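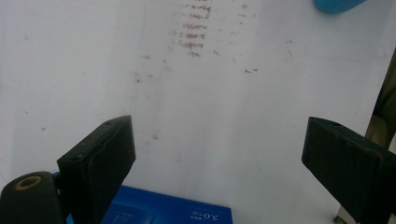 2021-03-06

Finger comparison on the hand-held tool, second series. The purpose of this series is to decide whether the Telton fingers or the Prellon fingers are to be fitted to the hand-held tool before the wrist camera is recalibrated. Vibeke Bisgaard carried out the handling and I kept the record. Small cartons were used throughout. The blue one lies low between the open fingers in this view, and its printed "5.0" reads upside down from the camera side, so any later work on reading labels from this view will have to allow for rotated text. The white sheet under the work carries reddish-brown streaks and a few dark specks. I ask that it be replaced before the next series, as Deividas Žukauskas's segmentation script has treated marks of that sort as small objects before.

Procedure. Each set of fingers was given 28 attempts, divided evenly between cartons lying flat and cartons standing on edge. Jaw opening was set to full before every approach. The operator closed on the carton, lifted it clear of the surface, held it for 4 seconds and set it down again. An attempt was counted as good if the carton did not turn in the grip during the hold. Exposure on the wrist camera was fixed at 2000 microseconds for the whole series. Automatic exposure was tried first and abandoned, as it drifted whenever a dark finger pad came close to the lens.

Results. The Telton set failed on three of the flat cartons and on none of the standing ones. The Prellon set failed on five, four of them flat. In nearly all of these the carton slid out toward the palm as the jaws closed – the same fault Hrefna Þorgeirsson noted in October with the older pads. I do not consider the difference between the two sets large enough to settle the matter on grip alone.

Camera view. This is where the two sets do differ. With the Prellon fingers the tips cover a larger part of the lower image at half closure, and the near edge of a flat carton is lost for roughly 14 frames before contact. With the Telton fingers it is lost later and for a shorter time. Vibeke proposed tilting the camera bracket down slightly. We tried this with a folded card under the rear screw. The carton stayed in view longer, but the far side of the work area went out of the picture, and she had to make her approach from higher up than is comfortable. The card has been removed and the bracket is back at its original setting.

Controller. The trigger signal was logged through the Vernley board. Two attempts had to be repeated when the log did not start. The cause has not been found. Ívar Eyvindsson believes the connector is at fault and will exchange the cable. Until that has been done, please check that the counter is advancing before starting an attempt.

Other remarks. The screws on the left finger should be checked at the start of each session. One of the Prellon screws had backed out by about half a turn when the set was taken off. Thread lock has been requested from stores.

Provisional decision: the Telton fingers remain on the tool. Nanna Toft has asked that the comparison be repeated with soft pouches from the Þórarinsdóttir samples before anything is ordered – I agree with this. The pouches are in the lower cabinet, second shelf.

To do: new white sheet, cable, thread lock. Recalibration to wait for the pouch results. Raw logs are stored under the series number, with the two repeated attempts kept in a separate folder.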